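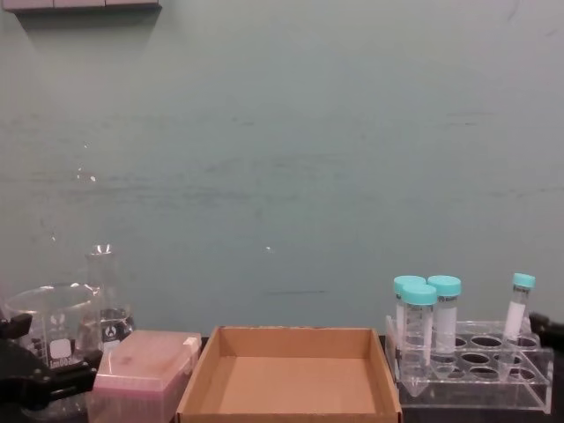 3.2 Bench layout and task set

The two arms were built in a shared workshop, where the members of Clirnora keep one long bench for wet work and small repairs. We did not have a separate room, so the arms had to fit the bench as it is, against the wall. Each arm is mounted on its own plate, and both plates are fixed with clamps which can be opened by hand. The wrist parts are printed in the workshop. The motor drivers come from an older build of our group, named Paltis, and we changed only their firmware.

Figure 2. Bench with the two grippers at the left and right ends. Between them: 1000 ml beaker, Erlenmeyer flask, closed pink tip box, open cardboard tray, and clear rack with teal-capped conical tubes.

For the tasks we selected objects which the members already use. Glass and clear plastic are difficult for our depth sensor, and for this reason we wanted them in the set from the beginning. The beaker and the rack in Figure 2 are both transparent, and the wall can be seen through the beaker. The cardboard tray is the easiest object for the detector -- it is plain brown and it does not reflect much. We therefore used the tray as the reference for the position of the other objects.

The main task is to take one capped tube from the rack and to lay it down in the tray. A trial starts with the tray empty and ends when the tube lies inside the low walls, or after 20 seconds. If a tube leans in its hole, it is left so, and the planner must correct the angle of the jaws. We recorded 113 trials in total. In 10 of them the cap was held but the tube did not leave the rack, and in 6 the gripper closed beside the cap. These trials are kept in the data.

The second task, moving the tip box with both arms, was tested only with a closed lid. Its results are given in Section 4, together with the clamp measurements from the Makokha plates.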